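**Notes for week 3: talking with a partner about what you like**

Hello again, everybody, and thank you for such a generous conversation last time! A few of you asked for something written down on bringing up lubricant, toys or anything else new with a partner, so I've tried to get it onto one page (I ran over, as I always do).

Pick your moment. Right in the middle of sex is a hard time to hear "could we try something different," and most people take it as a complaint. A walk or a long drive works nicely. Start with something you already enjoy together, then say what you're curious about, and then stop talking for a bit, which I know is the hardest part.

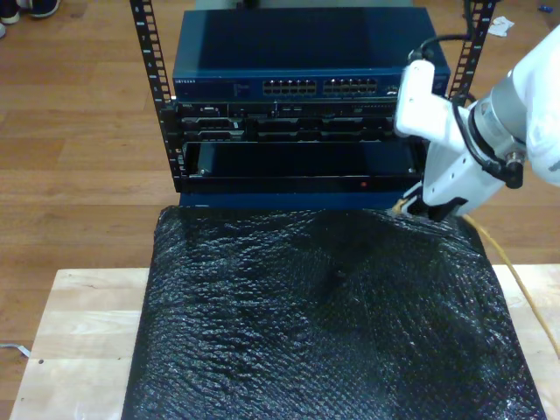
Lubricant is usually the easiest place to begin, and I'd love for all of you to lose the idea that needing it means something is wrong. Bodies vary from day to day, and so do moods, medicines and hormones. Water-based kinds go with condoms and with silicone toys; oil can damage latex, so keep those apart. People sometimes hope that arousal will behave like a network switch on a rack, with every port labeled and the same result each time you plug in, and then they feel let down when it doesn't. Ask again, even if you asked last month.

If your partner says no, thank them for telling you and leave it there for now. You can talk about it another day, but please don't bargain.

**Before next time**

- Read the Pettigrew handout, pages 2 to 14.
- Write down one thing you'd like to ask for. You won't have to share it.
- Kerstin Kasten is joining us to talk about pelvic pain, so bring questions for her.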